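31/01/2026, Primville, back bench

Picking up the locker job again. Catriona asked me over lunch whether I thought a machine could do the end-of-shift lockers by now (open each door, see if anything's been left inside, shut it, turn the key, move along) and I gave her such a wandering answer that I promised to write it down properly. So, Catriona, this one is mostly for you, and whoever has the notebook after us can skip to the to-do list at the bottom.

My short answer is "bits of it, on a good day". The long answer has a lot to do with keys.

People think of a locker as a door, and doors we're getting reasonably good at. The Gerkeletti arm will pull a cupboard open all afternoon if the handle sticks out and the hinge is free. A locker is a door plus a small fiddly lock plus a key that may be hanging at any angle it likes, and your hand does about three things at once without telling you. You steady the door with your knuckles, you feel for the key, you turn it, and somewhere in there you've already started pulling. I've been doing it with the hand-held grippers all morning and I can tell you it's a humbling way to open a locker! With two stiff fingers a side you find out very quickly how much you were relying on your thumb.

What I've settled on, after a fair bit of muttering, is to do the key with the right hand and keep the left close by as a steady. Come at the key from straight in front if you can. If you come at it from above, the fingers close on the flat of the key nicely enough but then you've got no wrist left to turn with, and you end up leaning your whole shoulder into it like someone opening a jar of pickles. Catriona's trick from last April was to nudge a dangling key with the side of one finger first so it hangs square, then grip. I was a bit sniffy about that at the time. I take it back, it's a good trick and I'd like it in the Biswas notes under her name.

The bottom row is the hard one, no surprise to anybody with a back. You're working down near the tiles, it's darker there, and your own arms get between the light and the lock. I'd want a lamp down low before we ask any arm to try it. The floor doesn't help either — those white tiles are very shiny, and the patches of glare come and go as you shift your weight. The vent slots bother me less than I'd feared. Iton's people had worried in their letter that a finger tip would catch in them, and with these fingers I haven't managed to snag one, though I'd keep an eye on it with anything thinner.

Something I'd like to get across to the Iton side, kindly, is that the slow part of this chore is going to be all the in-between. Last time we ran the arm on the practice lock it turned the key nearly 100 times without complaint and we were all very pleased with ourselves, tea and biscuits, the lot. But that was one lock, at bench height, with the key already square. Go from that to a whole bank of doors in different sizes, with handles that aren't all the same shape or in the same spot, and you're starting over in a lot of little ways. A teenager with a summer job would have it worked out by the second door, and would be looking at their phone by the third.

I don't mean to sound gloomy. I think checking is much closer than opening. If the doors were left ajar by whoever used them, I reckon a machine could go along, look in, push each one shut and tell us which ones had a lunchbox in them, and that alone would save the evening crew a boring job. Shutting a door is forgiving. You can do it with the back of a gripper. Locking up could stay with us for a good while and I don't think anyone would feel let down.

Whether it's worth the money is Iton's question and not ours, thank goodness.

To do, in no special order:

- Low lamp for the bottom row, clamped somewhere it won't throw a shadow off the forearms.
- Ask Catriona to show me the nudge again, slowly, so I can write down where her finger goes.
- Try softer pads on the right gripper, the key slides when it's held near the tip.
- Practise shutting only, no keys, 4 passes along the bank with each hand.
- Find out from Iton if a bigger tag on the key would be allowed. It would solve half of this in an afternoon.
- Sweep before kneeling (note to self, my trousers).

I'll carry on with the middle row after tea, it's the kindest height for the wrists.
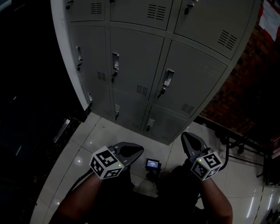
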